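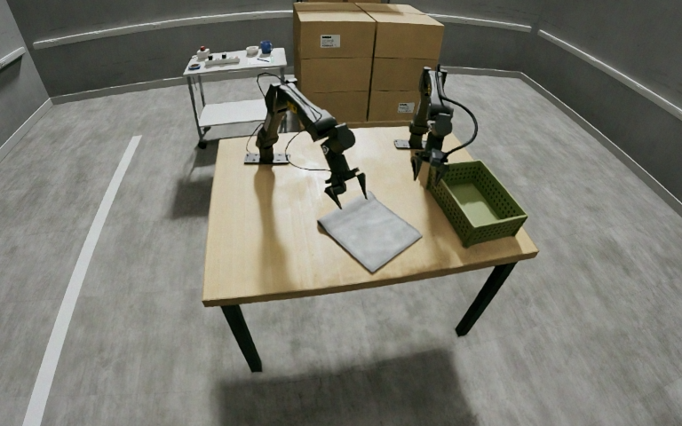

Towels and cleaning cloths last longer when they are washed, dried and put away by a regular method. The advice on this page is intended for households, shared kitchens and small workshops that launder their own cloths. It covers general cotton and cotton-blend items and does not apply to treated dust cloths, which should be handled as the label directs. Before starting, clear a table large enough for the largest item to be spread out. A folded gray cloth and a green plastic basket on a light wooden table make up the basic arrangement: one surface for folding, one container close at hand. The basket should stand within easy reach so that items are not dropped on the floor between steps.

Sorting

Separate cloths by use before separating them by color. Cloths used on floors, drains or pet areas should never share a load with those used on dishes or food surfaces. Oily workshop cloths require particular care. Cloths soaked with linseed oil, wood stain or similar finishes can heat up without any outside flame and must not be piled, machine-washed or placed in a dryer. Spread them flat outdoors in a single layer, away from buildings, and dispose of them according to local rules once they have fully hardened.

Kitchen cloths should be changed daily, and sooner if they have been in contact with raw meat or eggs. Hang damp cloths over a rail until wash day. A closed hamper holds moisture and encourages mildew.

Washing and drying

Use the warmest water the care label permits. Measure the detergent; too much leaves a film that makes cotton stiff and less absorbent. Fabric softener has the same effect on absorbency and should be omitted for anything meant to dry dishes or hands. Load the drum loosely and stop when it is three-quarters full.

Remove the load as soon as the cycle ends and shake each piece once before hanging or tumbling. Items must be completely dry before they are folded — a cloth that feels cool at the hem usually needs more time. Thick hems and double seams dry last.
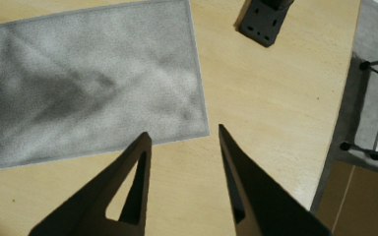 Lay each item flat and smooth it from the center toward the edges with the palm of the hand. Bring the long sides together first, align the corners, and then fold across the width until the piece suits the depth of the shelf. Decide on one finished size for each kind of cloth and keep to it. Mixed sizes produce leaning stacks, and leaning stacks are soon pulled apart.

Stacks should be limited to 8 items. Place fresh laundry at the bottom and take from the top, so that every piece is used in turn.

Routine care of stored linens

The following points are drawn from the household guide kept by Thenmozhi Kandasamy for the Skumdale residences and revised each August.

1. Wipe shelves with a barely damp cloth and leave the doors open until the wood is dry.

2. Leave a gap between the stack and the back wall of the cupboard. Outside walls collect moisture in cold weather.

3. Inspect hems and corners when folding. Trim loose threads with scissors; pulling them may open the seam.
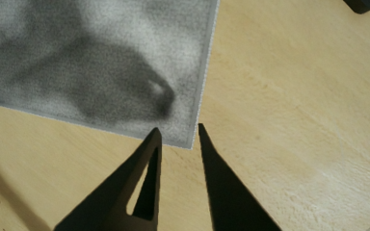 4. Move worn bath towels to cleaning use, and mark them with a stitch of colored thread in one corner.

5. Refold seldom-used tablecloths every 6 months along different lines to prevent permanent creases.

6. Keep cedar blocks and scented sachets from direct contact with fabric — the oils may stain.

Residents with questions about stains not covered here should consult the care label first and test any cleaning product on an inside hem.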